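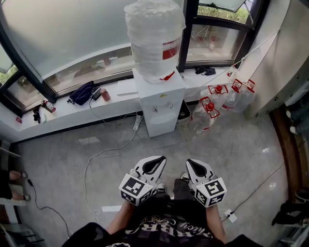

Flircombe workroom, monthly meeting, February

Tegwen Gwynne opened at 10:15 and thanked everyone for squeezing in, with a special welcome to the two who drove over from Stestville.

1. Minutes of last time. Agreed, with one spelling put right.

2. The gripper fault. Most of our time went here, and rightly so! During the Saha recordings the left hand gripper stopped reporting how far its fingers were open, while the right one carried on quite happily. The log shows 728 takes, of which 86 have no left finger reading at all. Andosis think a connector is working itself free and have kindly offered to look at it. Tegwen would like those 86 set aside and kept, in case the readings can be worked out from the markers.

3. Cables. A near miss, we're glad to say, and no one hurt. One of our operators, eyes on the grippers, caught a foot in a lead and stumbled. There was a good long talk about power strips on the floor near the water dispenser, and all agreed they should go up on the ledge, with leads taped down before anyone picks up a gripper.

Actions: Tegwen to write to Andosis. Stestville to bring tape, up to 6 rolls.

Closed at 11:40.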